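Lorley Tenants' Association
Minutes, 2023-01-01

Quorum reached after the second pot of coffee. Last meeting's minutes approved by those who had read them, and by the rest.

Countertops: Aguirre quoted $600 for resealing the shared kitchen. Hamov has yet to quote, its usual position.

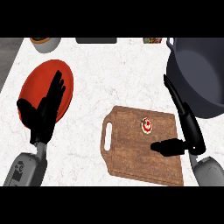
Parking: 34 permits issued for 4 spaces. Discussion was lively. Tabled until February.

Motion to adjourn carried with real enthusiasm.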